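Chapter 4
Where the Price Comes From

Learning goals
By the end of this chapter you should be able to explain the difference between a fixed cost and a variable cost, work out a contribution per unit, and find the break-even point for a small business with one product.

4.1 The drink I nearly didn't buy

Last October I was stuck at Zollonley station for the best part of an afternoon, and I got thirsty. There were two places to buy a drink. The machine on the platform wanted a good bit more than the corner shop over the road, for the very same bottle. I stood there grumbling to myself, and then (of course) I paid the higher price, as I didn't fancy missing my train for the sake of some loose change.

I've told that story to a lot of first-year classes, and someone nearly always says the machine was a rip-off. Maybe it was! But before we can say so, we need to know what it costs to put a drink in front of a thirsty person on a platform, and most of us are pretty bad at guessing. We think of the stuff inside the bottle, and perhaps the bottle itself. We forget the rent on the patch of platform, the electricity, the van that comes to fill the machine up, and the drinks that go out of date before anyone wants them.

So this chapter is about costs. I know that sounds dry, but I promise it's the part of the course that people tell me they still use years later, usually when they're pricing cakes for a market stall or deciding whether to take on a van. 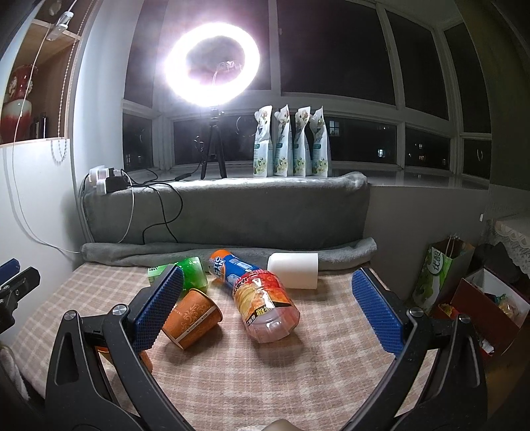 Let's start with a small firm called Onmont, which makes one thing, a fruit drink, and sells it to shops by the case. Some of Onmont's bills arrive whether it makes a single case or not. The rent on the unit is one, and the insurance is another. We call these fixed costs. The word "fixed" trips people up every year, so let me be clear: it doesn't mean the bill never changes. The landlord can put the rent up on Friday if the lease allows it. It means the bill doesn't change just because Onmont made more or fewer cases this month.

Other bills do move with output. Every extra case needs more fruit, more sugar, more bottles, more labels and more cardboard. These are variable costs. Onmont buys its bottles from a supplier called Tultik, and if it makes twice as many cases it needs twice as many bottles. Easy enough.

Then there's the awkward middle ground. What about wages? If Onmont pays its staff a set monthly salary, that's fixed. If it pays by the case, that's variable. And if it pays a salary plus overtime in the busy months, it's a bit of both, and you'll see that called a semi-variable cost. Don't panic about these yet, we'll split them up properly in section 4.5.

4.2 A first go at the sums

Say Onmont's fixed costs come to 1118 pounds a week, and it makes 200 cases. Divide one by the other and each case has to carry 5.59 pounds of fixed cost before we've so much as peeled an orange. Now suppose orders drop and it makes only 95 cases. The rent hasn't budged, so each case now carries 11.77 pounds. Same drink, same building, and more than double the burden!

Have a look at those two answers again before you read on. They explain why small firms worry so much about quiet weeks, and they'll help you with the Danko case study in section 4.3, where a bakery takes on a second oven just as its orders begin to slip.

Key terms so far: fixed cost, variable cost, semi-variable cost, output.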